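Careers > Operations > Cell Technician (Gripper Cell)

12/04/2023 | Posted by the Sendance hiring desk

3 min read

Sendance is looking for a patient, handy, good-humored person to look after our tabletop gripper cell, which most of us call Flisteck (it was the project name and it stuck). If you like small machines and don't mind spending a good part of your day with a hex key in one hand and a cleaning cloth in the other, please do read on, and please don't be put off if your background is in bikes or printers or sewing machines.

The cell is one arm with a wrist camera, a two-finger gripper and a tiled work surface. It picks up small things and sets them down again, 1000 cycles between services, and your job would be to keep it fit to do that. A fair amount of the work is at the wrist, where the fingertips and the cabling want regular attention.

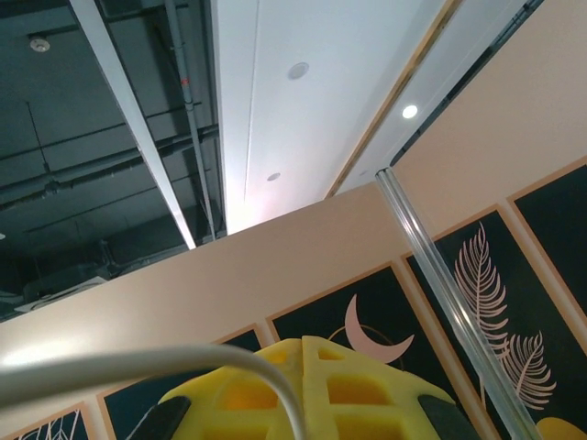 Black fingertips, yellow foam piece and gray cable, looking up from the wrist camera.

You would inherit a maintenance log that goes back to September, and we would love for you to keep it better than we have! At the moment it lives in a Clistico spreadsheet with 1239 rows and far too many abbreviations. Every service gets an entry, and so does every odd noise.

The molded-looking yellow fingers are the part visitors always ask about. We swap them with the black tips depending on the job, and each swap means checking that the pair closes evenly and that the camera still agrees with the grid on the table. 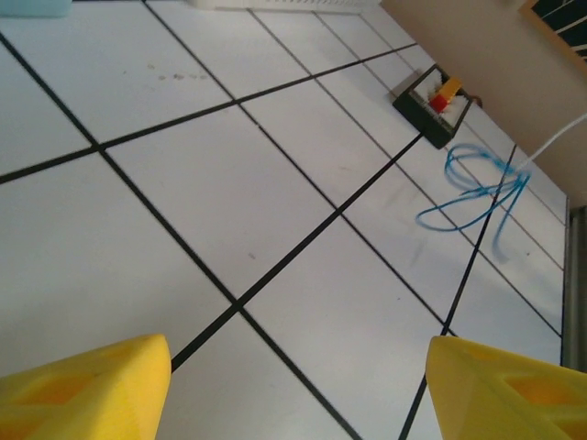
That check takes a little while when you are new to it, and we would sit with you through the first 6 or so — well, all the way through the first month if you'd like the company. You'd also order spares from Bundgaard, who are friendly on the phone but slow with email, and route cables so that nothing snags when the arm turns.

Then there is the surface. Tiles pick up scuffs and bits of residue, and glare on a shiny patch can upset the camera more than a worn finger does, so wiping down and adjusting the lamps is a real part of the job and we treat it as such. 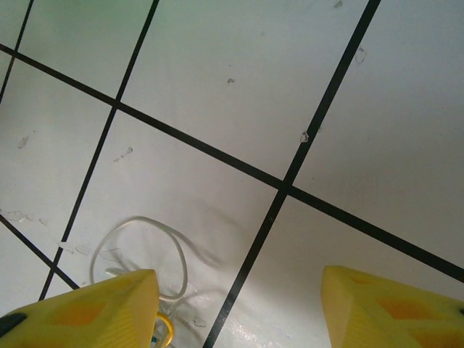 What we're hoping for

Steady hands, tidy notes, and some experience fixing things that move. Reading a simple wiring diagram would help. Programming is welcome but we can teach you the little you need.

The details

Full time, on site, six-month contract to start, with every intention of keeping you on. Write to the hiring desk with a page or so about something you repaired and how you went about it — a résumé is fine too, but we'll read the page first.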